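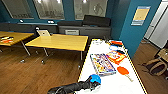

Why Does a Ball Bounce?

Drop a rubber ball on a hard floor and it comes back up. Drop a lump of wet clay and it stays where it lands. Both objects fall in the same way, and both hit the floor at the same speed if they start from the same height. The difference is in what happens during the very short time they are touching the floor.

Energy on the way down

Energy is what lets things move, heat up or change shape. A ball held up high has stored energy, called potential energy. When you let go, gravity pulls the ball down and the stored energy changes into energy of motion, called kinetic energy. The farther the ball falls, the faster it goes and the more kinetic energy it has.

Just before it hits the floor, nearly all of the stored energy has become kinetic energy. A small part has gone into pushing air out of the way.

The squash

When the ball touches the floor, the bottom of the ball stops first. The rest of it keeps moving down for a moment, so the ball gets flatter. This is too quick to see. A special camera that takes 2,000 pictures each second can catch it, and the pictures show the ball becoming wide and low, then tall, then round again.

Scientists call a material elastic if it goes back to its old shape after being squashed or stretched. Rubber is elastic. While it is squashed, it stores energy much as a spring does. When it pushes back to its old shape, it pushes on the floor, and the floor pushes on the ball. That push sends the ball up.

Wet clay is not very elastic. It changes shape and stays changed. The energy goes into moving the clay around inside and warming it by a tiny amount, so there is very little left to lift it.

What about a hollow ball?

A basketball is hollow and filled with air. When it hits the floor, the air inside is pressed into a smaller space. Air that has been pressed together pushes outward, and this helps the ball spring back. A basketball with too little air bends a lot when it lands. More of its energy is used up in bending the cover, so it does not rise very far.

A table tennis ball is hollow too, but it works a little differently. It has a thin, stiff plastic shell, and the air inside is not pumped up. The shell does most of the work. It bends inward by a small amount and snaps back. If the shell is cracked, it cannot snap back well, and the ball makes a dull sound when it lands.

Why the bounces get smaller

A dropped ball never comes back quite as high as the place it started. Some energy is lost at every bounce. It does not vanish. It turns into heat in the ball and the floor, and some of it turns into sound. The tap you hear is energy leaving the ball.

You can use numbers to describe this. Suppose a ball is dropped from 1,000 millimeters, the same as one meter, and rises to 51 centimeters. It has kept a little more than half of its height. If it keeps the same share the next time, it will rise to 26 centimeters, then to 13. After enough bounces the ball is hardly leaving the floor, and then it rests.

The floor matters

A hard stone floor hardly moves when a ball hits it, so it takes little energy from the ball. A carpet is soft. Its threads bend and rub against each other, and the rubbing makes heat. Sand is worse still for bouncing, as the grains slide apart and stay apart.

The same idea works for things that you hit a ball with. The strings of a tennis racket stretch and spring back. A wooden bat is much stiffer and bends only slightly.

Warm and cold

Rubber changes with temperature. Warm rubber is usually bendy and springs back well. Cold rubber is stiffer, and more energy is lost inside it as heat. Squash players know this and hit the ball many times before a game in order to warm it up.

Measure it yourself

You need a ball, a tape measure, some tape, a pencil and paper, and one other person.

Tape the tape measure to a wall, with the zero end at the floor.
Hold the ball so that its bottom is level with the 100 centimeter mark.
Let go of it. Do not throw it or push it.
The other person watches the bottom of the ball and reads the height of the first bounce. Their eyes should be level with the top of the bounce – this may mean kneeling down.
Write down the number.
Do this five times, add the numbers together and divide by five. The answer is the average.

Now change one thing only. Use another ball, or another floor, or put the ball in the refrigerator for an hour. If you change two things together, you will not know which one made the difference.

Words to know

Elastic: able to go back to its old shape.
Kinetic energy: the energy of a moving thing.
Potential energy: stored energy.
Average: the total divided by how many numbers you added.

Text by Dumisani Ndlovu. Checked by Tin-yau Tsang. Last changed 2022-02-20.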